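Gradell Wrist View Pack
Simulated manipulation scenes from Ceromton

Home / Simulation / Scene packs / Gradell

In stock, in the sense that a download is ever out of stock.

Gradell is a set of simulated scenes for people training or testing a two-finger gripper through a camera that rides along behind it. You get the scenes, the objects, a library of recorded demonstrations and a gripper model that fills a good part of every view, as grippers do. If you have been developing against a tidy overhead camera and then wondered why the policy lost its mind the moment you switched to the wrist, this is the pack for you.

What you get

22 scenes, indoors, furnished by people with odd taste
173 objects, each with collision geometry that has been looked at by a human
1914 recorded demonstrations, failures included and marked as failures
Parallel-jaw gripper model, plain gray
Wrist camera with adjustable mount angle
Loader for the Grulau simulator (sold separately, see below)

The demonstrations are stored at 10 frames per second. We tried storing more and mostly got bigger files of a gripper thinking it over.

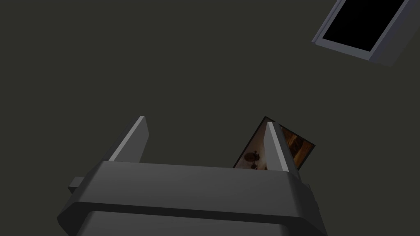
Does Gradell run without the Grulau simulator?
The object meshes and the recorded demonstrations open in anything that reads the usual formats. The scenes themselves – physics, lighting, camera mounts – need Grulau, and we have no plans to port them.

Why the wrist view

Overhead views flatter everybody. You can see the object, you can see the gripper, you can see the happy gap between them getting smaller. From the wrist you see your own knuckles and whatever part of the target happens to stick out past a finger. Models trained on the first kind of picture tend to be shocked by the second.

So the pack leans into it. Fingers cover things. Objects leave the view at the worst time and come back at an angle. Some views are mostly dark surface with very little to go on, and we kept those in after a fairly long argument, on the grounds that a real wrist camera spends plenty of its day pointed at not much. If you want them out, the loader has a filter called skip_sparse. We leave it off by default and you may judge us for that.

The camera mount can be tilted, raised and pushed back from the palm. Small changes matter more than you'd expect, so do your tuning on a copy of the mount file. The original is not write-protected. It should be. It's on the list.
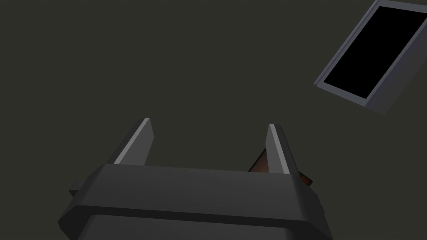
Wrist view, fingers open, brown object partly behind the right one.

The objects

The 173 objects range from simple blocks to household clutter. They are not photorealistic and we won't pretend otherwise. Plants are low on polygons and so are people-shaped things, which can give a living room scene the feel of a video game you half remember from a cousin's house. Textures do a lot of the work. Wood grain in particular is something our texture artist feels strongly about, and you will be seeing it from every side, including the underneath.

Size and weight are set per object in a plain text file. Please read that file before you write to us saying the ball is too light. You may be right, but you can also fix it faster than we can answer.

The gripper

The gripper model is based on the Shenoy two-finger layout: wide palm, two flat fingers, no decoration. Opening width, closing speed and finger friction are all exposed. You can swap in your own model as long as it has two fingers. Three-finger support comes up in every survey we send out, always from the same very determined address.
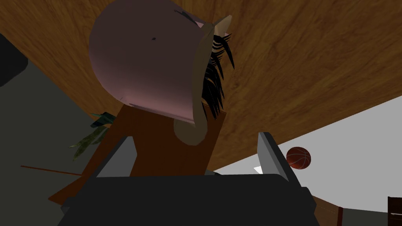
Page last changed: September (demo count updated, one typo put back by popular request)

Licensing

One license covers one lab or one company team. Students in the lab count as the lab. Your friend at a different company does not, however good a friend. Trained models are yours to ship, sell or abandon in a folder called final_final. The raw scenes may not be passed on.

Academic pricing is available with a school email address. Write from the address itself; a screenshot of it won't do, and we have been sent several.

Known issues

Grasping very thin objects flat on a surface can make them jitter. Raising the physics step rate helps, at the price of your patience.

Opening two scenes in one Grulau session sometimes carries the lighting over from the first to the second. Restart between scenes, or enjoy the mood.

Camera tilt past the marked limit is allowed by the loader and should not be. You will get pictures, just not ones you can use.

Demonstration previews play silently. There is no sound in the pack. We mention it only because of the support tickets.

Support

Email support is included for the first year and is answered by the people who built the scenes, who are polite before lunch. Include your Grulau version, the scene name and the log. "It doesn't work" has been received and understood, but we'll still ask for the log.

Add Gradell to cart
Request an academic quote
Back to all scene packs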